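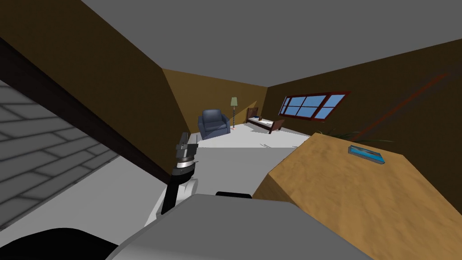 My job at Skurnance used to be packing, and since September it's mostly been watching a robot learn to tidy. We rehearse everything on screen first. I'll spend a whole Saturday shift on one bedroom, one arm, one blue thing on a table, and my back has never felt better! But I do miss the noise (and Gaétan Fortin's singing, now he's moved to Ronis).

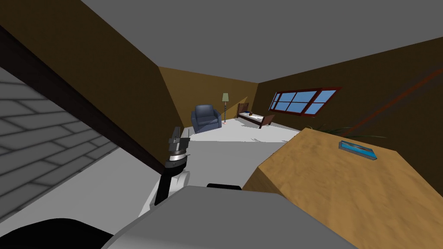
Same bedroom, gripper empty.

We've had 200 hours of training, fine, but I'd still like a say in what comes next.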